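Mavwood two-arm bench kit: notes from the Anside trial

2025-07-13

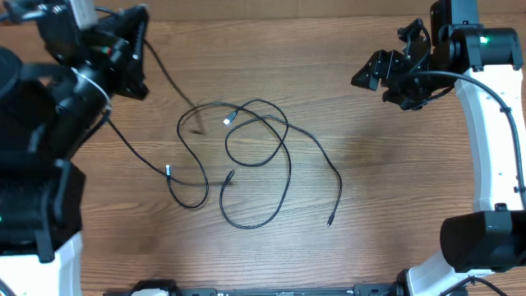
Mavwood has opened orders for its two-arm bench kit, which we had on loan at the Anside workshop from February. The kit comes as a pair of arms with parallel grippers, a mounting rail, power supplies and a licence for the control software. Assembly took one afternoon, most of it spent squaring the bases to the rail.

We used it for cable handling, the task most members ask about. Over the loan period we logged 1000 attempts at picking up a loose cable by its connector and passing it from one gripper to the other. Of these, 168 failed. Most failures came when a loop lay across the connector and the second arm closed on both. Straight cables gave little trouble.

The supplied fingers are angular and grip flat housings well. Round plugs tend to turn in them. Drambridge sells a padded set that fits without drilling, though we have not tested it.

Wiring along the arms should be clipped before first use and checked weekly. The manual, translated by Ghiță, covers this only in its appendix.

Price is 3746 pounds, plus 400 for the extended warranty. Loan requests go through the Anside desk.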